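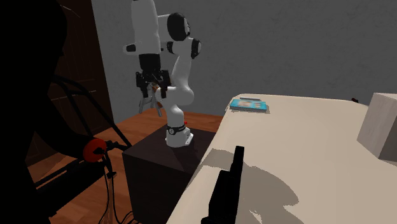

Week 6 handout - Safe practice for arm cells, part 2
Fostengate lab section, Wednesday group

Read before you come in. Sim work counts the same as floor work for grading, so dont skip the checks just because nothing can get hurt.

Before any motion
- Home pose first. Folded, gripper pointing down, nothing in the fingers, not over the table.
- Check the base. Pedestal bolts, cable strain relief, status light. Red light = stop and read the log. Do not clear it blind.
- Cables: loops stay out of the swept volume. Sim cables have collision off by default in Flular, turn it ON.
- Know your reach. Full stretch plus gripper plus whatever it holds. Last year's groups forgot the third one.

Speed
Setup and teach mode: up to 40 percent, on the lab scale. Full speed only after two clean runs at low speed. Write both run numbers on the sheet.

Objects on the table
Every object gets an entry in the scene file, even if you never touch it. Books, boxes, stands, all of it. Mass, friction, bounding shape. Missing entry = the planner thinks it's free space and will go straight thru it. Flat things (books esp.) are easy to miss, thin bounding shape, give it some margin.

People
Anyone standing near the cell goes in as a keep-out zone. Zone first, then path. Not the other way round. In Dogar you draw it by hand, check the height too, most of you leave it at floor level.

Stops
Protective stop: arm holds, you can resume. Emergency stop: power off, full restart, re-home. Exam will want the difference. Never use e-stop as a pause button.

Logging
Form 806 for every session, sim or real. Fault codes go in as is, e.g. 1729, dont paraphrase them. Save the log to the Umance folder before you close the sim, it does not autosave.

For next time
Finish the risk sheet, 14 rows, one hazard per row. Severity, exposure, what you did about it. "Be careful" is not a measure and gets zero.
Bring your scene file. Late sheets to the box by the door, before 5 pm.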